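Drawstring bags, and the end of the tool drawer

May
by Meriem Ragab

Quick one, I have to be out of the house in 40 minutes and I promised I'd write up the tool thing before I forget how I did it.

So. The drawer. Anyone who has been to the flat knows the drawer. Second one down, sticks halfway, you have to lift and pull at the same time. Everything went in it for seven years. Screwdrivers, picture hooks, Allen keys from furniture we don't even own any more, a tape measure that won't go back in, dead batteries mixed in with the good ones. Every job started with ten minutes of rattling. Last straw was the bathroom handle coming loose and me tightening it with a butter knife, with at least four proper screwdrivers under my feet somewhere. Enough.

The plan was: one toolbox for the things I grab, cloth bags for the things that roll around. That's it. No labels maker, no pegboard. I looked at pegboard. I looked at pegboard for an entire evening and then went to bed.

The toolbox

Black plastic, yellow handle, one of those with the two little see-through compartments built into the lid. I like those more than I expected to. Screws in one side, wall plugs in the other, and you can see what's in there without opening anything. The main part underneath is just a big hole though, and a big hole is a drawer with a handle on it. If you tip the drawer into the box you have moved the mess and bought a box. I know this becuase it's what I did first.

Tipped it all back out again. Floor of the hall. Sat down in it with a cup of tea.

The bags

Cream cotton, drawstring, the plain kind. My aunt sent a bundle of them back from the market in Firkness, she uses them for lentils. I'd been using them for nothing. They were in a bag of bags.

Why cloth works for me — it squashes. Hard little cases leave gaps around them and then the gaps fill up with loose stuff. A bag of picture hooks just sits down into whatever corner you push it in. And it doesn't rattle on the stairs, which the neighbor below has mentioned (the rattling, not the bags).

Bad things about cloth, to be fair: you can't see in. Points go straight through. I had a bradawl in one for a single day and it came out the bottom and found my thumb. Anything sharp goes in the box now, not in a bag. And the cords tangle if you leave them long. Knot them, or trim them and knot them, they fray.

How I sorted

First go was by type. All the screwdrivers, all the hooks, all the keys. Looks lovely and is useless, you end up opening every bag for one job.

Second go was by job. Much better. Hanging things: hooks, nails, small level, pencil. Bike: levers, patches, the 19 mm spanner that fits nothing else I own. Furniture: Allen keys, the tiny bottle of glue, spare cam locks. Electrics: fuses, tape, the tester. Then one for odds and ends, becuase there is always one, and you may as well admit it at the start. Mine is the fattest.

Bare tools stay bare. Screwdriver with the red handle, pliers, the bit set. I use those every week and I'm not undoing a cord for them.

Tawfik asked why I didn't tie colored ribbon on so you can tell them apart. Good idea, haven't done it. I feel them. The furniture one is pointy, the bike one is heavy. Electrics smells of tape.

Filling a bag without losing your temper

Cloth bags don't stand up. They flop. You hold it open with one hand, drop things in with the other, and the mouth closes on you right when you get there. What works: fold the top edge down over itself, like a cuff. Stays open. Put the heaviest thing in first so there's a bottom to it. Then long things, then small things down the sides. Unfold, pull, knot.

Don't fill them to the top. An over-full one won't pull shut and the cords just sit there doing nothing. Half to two thirds. Yes I know mine are fuller than that.

And a clear surface, please. Not the hall floor. Smooth and dark is best if you have one, everything shows up against it and you can sweep the screws into your hand. Here are bits of the whole business on the red marble, box in the back corner, all those palm leaves behind:
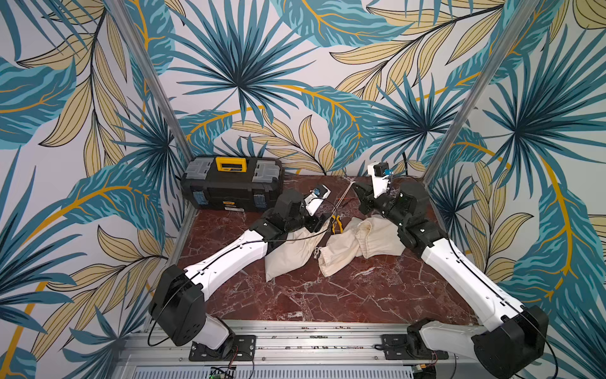
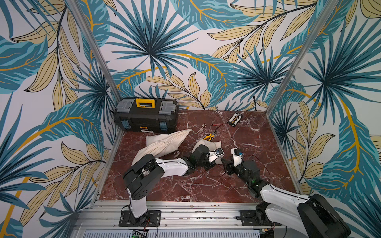

Red-handled screwdriver and the yellow and black pliers out in that last one. Next is a bag all bunched and crumpled, the sort of thing I mean about flopping. 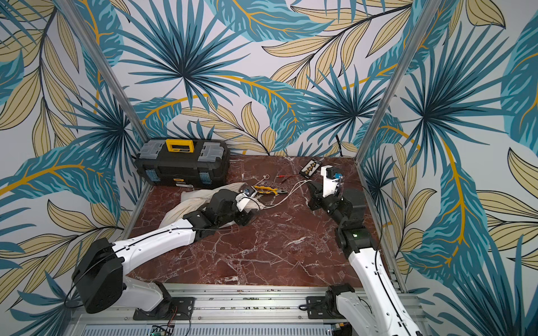 And a properly stuffed one, cords all over the place.
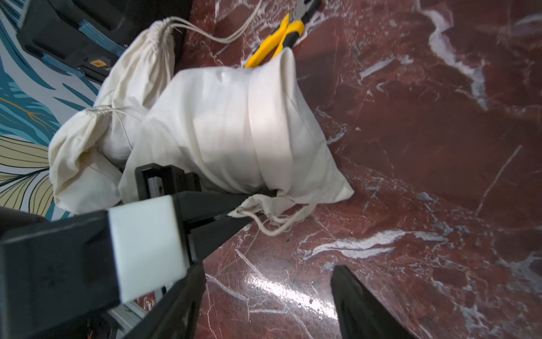 What went in the bin

Not much actually went in the bin! Most of it went to the repair table at Bodthorpe hall, they take Allen keys and odd screws and seem really pleased about it. Batteries to the battery tube at the shop. The tape measure that won't go back in I kept. Don't ask. It's still accurate, it's just long.

Found during the sort: the spare mailbox key, a bike bell, the little hex key for the kitchen faucet that I bought a second one of in March, and a padlock set to 2741, which is written on tape on the back of the padlock. Great security there.

Drawer now

Dish towels. It still sticks.

If I was doing it again I'd buy a box one size down. Mine is heavy when full and I carry it up to Mum's in Fellton on the bus sometimes, and by the hill I'm swapping hands every few steps. The bags help there too, I can take out the bike one and leave it at home. Bring the job, leave the rest.

Going to do the sewing stuff next, same way. Maybe smaller bags. Bus in nine minutes, shoes not on, more later.

Comments

Joan
The cuff trick is what my mother did with flour bags. I'd forgotten it completely. Did my screws last night and kept the whole lot off the carpet for once.

pedalpete
Bike levers in with patches, fine, but keep the glue separate. Mine leaked and the whole bag went solid. Had to cut it off the pump.

Meriem Ragab
Oh no. Glue is in with the furniture things so I suppose I glue those instead. Moving it tonight.

Tawfik
Ribbon. I'm just going to keep saying ribbon.

Lindy H.
Do you wash the bags? Mine are gray at the bottom after a month of drill bits.

Meriem Ragab
Cold wash, inside out, pull the cords flat before they dry. They shrink a bit the first time so wash them before you decide what fits.

pedalpete
What do you do with sandpaper? It won't go in a bag and it curls up in the box.

Meriem Ragab
Flat in the bottom of the box under everything. It still curls. If anybody has an answer I'd like it.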